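This site uses cookies to remember your reading settings. Accept | Decline

[teleop-list] Re: Two hands, one bed: how are you all demonstrating cloth pickup?

From: Tiziana Tedesco
To: teleop-list
In February, Caradog Llewellyn wrote:

> Hello all,
>
> We're starting on bedroom tidying at Brollico after a long stretch of
> tabletop work, and I'd like to hear from anyone who has driven a
> two-handed humanoid through it. Our plan is headset plus gloves, one
> operator, clothes on a bed, clothes into a bin.
>
> Three things I can't decide:
>
> 1. Do you let the operator use whichever hand they like, or do you
> script it?
>
> 2. How do you get a decent grip on a crumpled thing when the hand
> covers most of what you're trying to see?
>
> 3. Do you keep the failed grabs?
>
> Our tabletop set had 478 episodes and I was happy with it. I have a
> feeling that number is going to look very small.
>
> Caradog

Caradog, welcome to laundry! I mean it, this is my favorite task of everything we've driven at Denstead, and I've been waiting for somebody to ask so I could go on about it. Musyoka Makori and I do most of the driving between us, so what follows is our two sets of habits, and where we disagree I'll say so.

Your number first. Yes, 478 is going to look small. We're planning for 3,000 on the bed alone, and I used to think that was silly for picking up two pieces of cloth. Then I drove 200 of them and went back through the recordings, and I couldn't find two starts that looked alike to me. A block on a table has a pose. A shirt you dropped on a bed has a mood. (Musyoka hates it when I say that.)

Some notes, more or less in the order of your questions.

1. Which hand

We started out scripted. Left hand takes the left thing, right hand takes the right thing, go. It made very tidy data and a very stiff policy. If a garment sat near the middle, the trained robot would dither, with one hand twitching and then the other, and it was painful to watch.

Now the operator chooses, with one rule: pick a hand before you start reaching and stick with it for that reach. You can change your mind after you've backed off. Changing your mind halfway, with both arms over the mattress, teaches the robot that halfway is a fine place to stop and think.

The other thing I'd pass on is what to do with the hand you aren't using. My first sessions were full of a spare hand doing nonsense, scratching the air whenever I shifted my weight. These days I open it, hold it off the bedding and leave it alone until I want it. It felt like wasted motion data when I began doing it. It gave us a much cleaner signal about which hand was working.

And do use both! Once one hand has something in it, there's a lovely kind of episode where you keep hold and go in with the other. It's hard on the operator, you're minding a grip you're not looking at, but it's what a person does when they clear a bed, and Musyoka's are especially good. We have a two-color setup for this, one black piece and one teal, on white bedding.
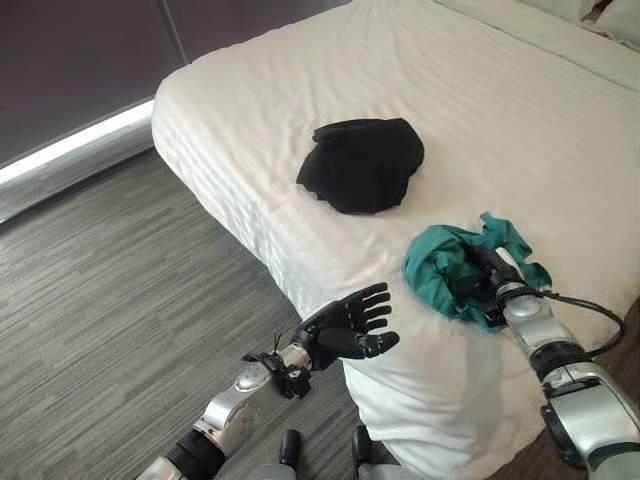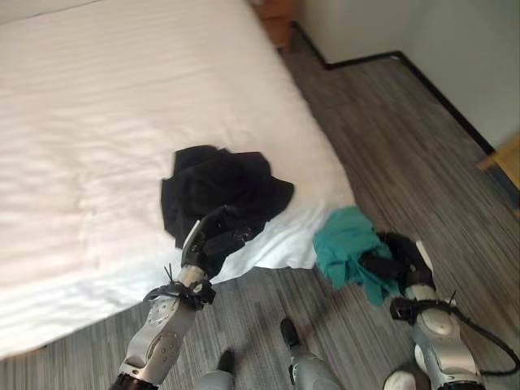
2. Seeing past the hand

You asked how to grip what you can't see, and the short answer is that you push in further than feels polite. New operators pinch at the top of a heap, because the top is what they can see. They get a small fold between two fingertips, lift, and it slides out. What you want is the palm down into the cloth, fingers spread, and then close everything. You lose sight of your fingers, and that's fine. Watch the wrist and the cloth around it instead. If the whole heap shifts when you move the wrist a little, you've got it.

Musyoka and I differ on how to come in. I like to arrive from the side, low, and scoop toward the middle of the heap. He comes down from above and presses. His is quicker, mine drops less, and we've agreed to keep both in the set and tag them so we can find out who's right. I have a bet on this.

Two small practical matters. Dark cloth with dark hands is miserable to drive. In the headset they run together and you can't tell where your thumb ends. I wouldn't take it out of the set, the robot will meet black T-shirts in real life, but don't give it to somebody on their first day. Start them on a color. And white sheets under bright light wash out on camera, so check your exposure before a long run. We had a whole afternoon where the bedding was one flat glow and you couldn't judge how far above the mattress you were. I kept putting the hand into the bed. Turn down whatever you can turn down.

3. Failed grabs

Keep them, if the operator recovers. A miss followed by a calm second try is worth more to us than a clean first one. What we drop is the panicky kind, where someone misses and then stabs at the cloth five times in a hurry. I've recorded plenty of those myself.

We mark every episode straight after it ends, while it's still in the operator's head: clean, recovered, or bin it. It takes a few seconds. We tried marking at the end of the day and it was hopeless, we couldn't remember anything.

Please don't let people act out failures, though. We had a spell of that. Somebody (me) thought it would be clever to collect misses on purpose, and a pretended miss looks nothing like a real one. The hand slows down before it goes wrong, as if it knows. The policy picked that up beautifully and started slowing down before grabs that would have been perfectly good.

4. Things you didn't ask

Cables. If your wrists have a loop of cable on them like ours, think about where the loop goes when the arm crosses the bed. It will lie down on the sheet and drag. We strap ours close at the wrist and leave the slack further up, and before each session someone moves both arms through the full reach by hand and watches the loops.

The edge of the bed. This is where I'd spend your time! Lifting cloth off the middle of a mattress is easy to learn. Getting it over the edge and down beside the bed, with the sheet hanging there ready to be caught, is where we had most of our trouble. If you pinch a bit of sheet along with the garment you'll pull the bedding with you, and from the headset you may not notice until half of it has come along. My habit is to lift a hand's width straight up, stop, look at the sheet, and then travel. The stop shows up in the data and the policy learned the stop too, which I was thrilled about. It pauses and looks! Well, it pauses.

Where you stand the robot. We were too close to the bed for weeks. Close feels safe, since the arms don't have to reach, but then the elbows have nowhere to go and the head is looking nearly straight down. A step back gave us a better view and much more natural arm paths. Ours doesn't walk during these episodes; we place it, drive the arms, and shift it a bit between episodes so it doesn't learn a single standing spot.

Resetting. Decide now who throws the clothes and how. If one person does every reset they'll have a favorite throw and you'll train on it. We swap every twenty episodes, and we also have a rule that you throw from the far side of the bed sometimes. Every now and then smooth the sheet, and every now and then leave it wrinkled.

Breaks. Thirty minutes in the headset and then out, no heroics. I can tell from a recording when I was tired. My reaches get shorter and I start accepting rotten grips.

5. Gloves or controllers

You said gloves. I started on controllers with a trigger for closing the hand, and for cloth I'd say gloves are worth the fuss. With a trigger, all the fingers close together at one speed. With gloves you can curl the outer fingers first to gather the fabric and bring the thumb over last, and you do it without thinking, since that's what your own hand wants to do. The fuss is calibration. We recalibrate for every operator, every session, even if it's the same person putting them back on after lunch. Liviu Tudose wrote us a little check for it: open hand, fist, then touch the thumb to each finger and watch the robot copy you. If the ring finger lags, do it over. It usually is the ring finger.

We keep the logs in Sestance, which stores the glove stream next to the head camera with one clock. If yours live in separate places, check the clocks before you collect anything big. We were off by a noticeable amount early on and lost a good week of driving to it.

One question back at you. What are you doing about the bin? We've kept ours out of the early episodes altogether, just pick up and carry clear of the bed, and I'm torn about whether to stitch the drop on later or record it all in one go. Musyoka wants one go. I think the operator gets tired and the second half suffers. If anyone here has tried both, please write, I'd love to know.

And if Dagný is reading, you told us at the Ruggiero workshop that you'd had luck with towels before shirts. Was that for the operators or for the policy? I've been wondering ever since.

Have fun with it, Caradog. Send pictures when you're up and running!

Tiziana

> Tiziana Tedesco
> Denstead, remote driving and demonstrations

teleop-list archive | Contact the list owner | Copyright remains with the authors of each message | Back to top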